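The ten-minute tidy, and other promises

Every spring somebody sells us a new way to put our houses in order. This May it was the Claruneck Method, which came to Mollport as a paid evening course and left behind a workbook, a set of colored stickers and a good deal of talk on the residents' list. Several of you wrote to ask what I thought. I went to both evenings and I've read the workbook, so I suppose I've earned an opinion.

The claim is simple. You spend ten minutes a day for 28 days putting things where they belong, and at the end the house runs itself. I have kept a house for a long time and it has never once run itself. Viktória Halász, who teaches the course and is very pleasant company, told us that her own kitchen has stayed clear for years. Good for her. She also said she lives alone and eats out a lot.

What bothers me is the arithmetic. The workbook says a typical home holds 4,000 loose objects and that 1,000 of them can go without being missed. Who counted? I asked, and was told the figure came from "experience." Whose experience, and in how big a house, we didn't get to. Kornél Gulyás asked whether a box of screws was one object or several hundred and got a laugh, but I'd have liked an answer.

Then there is the rule that anything you haven't touched in a season should leave. I can see that working for magazines. It works badly for snow chains, preserving jars, spare fuses and most of what a sensible person keeps on hand. Pieter Le Roux followed it faithfully last year, gave away his storm lantern, and bought the same lantern back in the fall at full price. 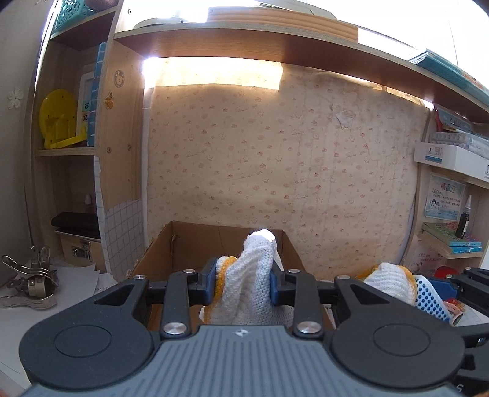 What I'd keep from it

The sticker system is harmless and I'm told children like it. The advice to put work gloves by the door they get used at is fine too, though my mother gave it out for free. Finishing one shelf before starting the next is sound.

I'd skip the Storwood bins the course recommends. They're sold at the back of the hall, the lids don't fit one another, and old shoe boxes stack better. I'd skip the second-level course as well, at least until someone can tell me what is in it.

If you took part and got further than I did, write in. Hauke Engelhardt says he made it to day 27 and then his sister came to stay. Replies by 7th July, please, and keep them short enough to print.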